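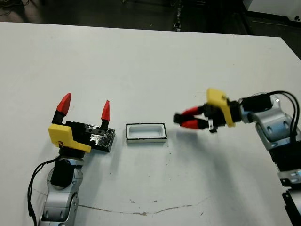 MurdoMac: Tornus have shown the facelifted Grirno and the grille is now a flat blank panel. I can't see the point. It has all the character of a small white tray on a white table, and they want $3,307 for the styling pack.

iona_s: The old one looked like a toaster. I'd take blank.

MurdoMac: At least a toaster has slots. 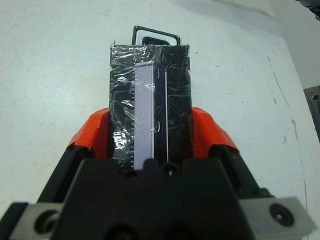

Re: Grirno grille

yule139: Has anyone seen one in daylight? Press shots flatter everything. I'll wait for November.

iona_s: Saw one at Vurncombe. Looked fine to me.
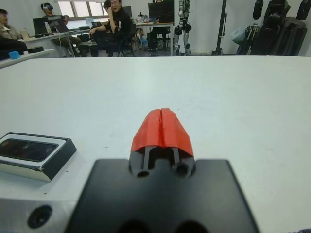

Still wouldn't pay for the pack, mind you. Same colour bumper either way.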